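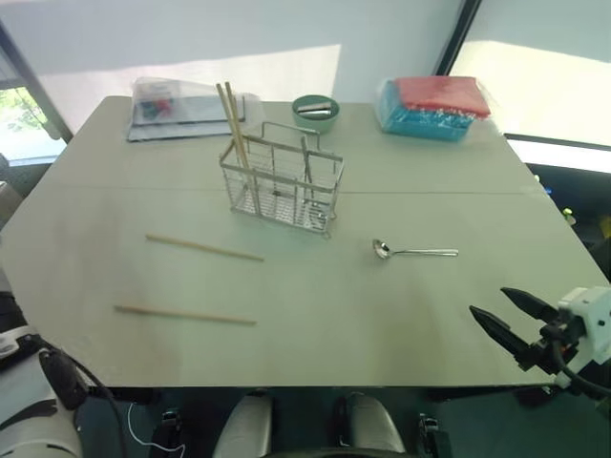

Ticket 1631 -- Perception node drops thin objects, planner then refuses to grasp
Project: Korkance tabletop stack
Component: Cistura (segmentation and pose), Salminen (grasp planner)
Priority: Medium
Status: Resolved, follow-ups open

Reported behavior

Running the utensil sorting task on the two-arm setup with the head camera. The spoon is picked up by Cistura every time, and so is the wire utensil holder. The two chopsticks lying on the table in front of the holder come and go. When they do show up, they are often merged into one long object with a pose that sits in the gap between them. Salminen takes one look at that, finds nothing to close the fingers on, and returns NO_VALID_GRASP.

Expected: two separate objects, two poses, at least one grasp candidate each.

Steps to reproduce

1. Start the stack from the November build with the default tabletop config.
2. Lay two chopsticks on the table, close to parallel, with the holder behind them.
3. Send both arms to the ready pose and call detect_once.
4. Look at the object list in the Vasora viewer.

Happens with the holder empty or with chopsticks already standing in it. Swapping left and right arm makes no difference.

Log excerpt

[perception] frame 591: 9 candidate masks
[perception] mask 4: area below min_area, dropped
[perception] mask 6: merged with mask 7 (axis angle under merge limit)
[planner] object 6: width exceeds gripper opening, 0 candidates
[planner] NO_VALID_GRASP

Update 1, 10:20 am

First guess was depth. A chopstick barely stands off the table, and the plane fit has a tolerance that could easily swallow it. I turned on the depth overlay in Vasora and sure enough, the thin ends vanish into the tabletop. The thicker ends survive. So part of the object is being eaten before segmentation gets a say.

Lowered plane_tolerance one step at a time. The chopsticks came back nicely, but so did the scuffs on the table and the seam between the two panels. Cistura was very proud of the seam. It gave it a pose and everything, and Salminen planned a perfectly reasonable grasp on it! Put the tolerance back.

Update 2, 11:45 am

Much more interesting. I replayed frame 591 with the plane filter off and the color masks alone. Both chopsticks are clean, tip to tip, pale tan on light gray. So the image model is doing its job and doing it well -- the information is there and we throw it away two stages later.

There are two separate problems:

a) The depth check rejects any mask where fewer than half the pixels sit above the plane. Good rule for bowls, bad rule for chopsticks.

b) The merge step joins neighbors whose long axes point the same way. It was written to glue a handle back together after something occludes the middle of it, and it does that beautifully. It never looks at the sideways distance between the two axes.

Update 3, 2:10 pm

Wrote a patch for (b) first, because it's tiny. The merge now needs the two axes to be close to collinear as well as close in angle. The new parameter is merge_lateral_max. With that in, the viewer shows two objects on replay, each with its own axis drawn down the middle. I love this viewer more every week.

For (a), masks with a high length-to-width ratio now skip the depth vote and get their height from the table plane plus a fixed offset. The offset lives in the object class file, so it can be tuned per item without touching code.

Update 4, 4:35 pm

Ran the whole set of saved frames through the patched build, 53 in total. Both loose chopsticks are found in every one, and nothing is merged that shouldn't be. The spoon still gets one mask with the handle attached, which was my big worry with the tighter merge rule. Shiny handles love to break in two.

Then the planner. Salminen gives candidates across the short axis of each chopstick, sorted by clearance from the neighbor. On the upper one it prefers the end farther from the holder. Very sensible, and it worked that out with no changes on the planner side.

One thing to watch: the fingertip clearance above the table was set with thicker items in mind. The dry run puts the closing point slightly above the chopstick. I added a per-class override, grasp_z_bias, and set it for chopsticks only. Please don't move the global value, the bowl grasps depend on it.

Workaround for older builds

If you can't update yet, spread the chopsticks so they point in clearly different directions, and set depth_vote to false in the tabletop config. You will get false objects from table marks, so limit the detection region to the part of the table you care about.

Open follow-ups

- Standing chopsticks in the holder are still grouped into a single object when their upper ends are close together. Fine for placing, not fine for taking them back out. Separate ticket.
- Clear plastic packaging at the far side of the table produces flickering masks when light comes in from behind. The region limit hides it for now.
- Planner should report why a grasp was rejected in the return message. NO_VALID_GRASP on its own cost me most of a morning.
- Add frame 591 to the regression set.

Resolution

Merged to main. Config files need the new merge_lateral_max key; without it the node starts with the old behavior and prints a warning. Reopen this ticket if you see merged objects again, and attach the saved frame along with the Vasora session -- the log lines alone don't show the axes.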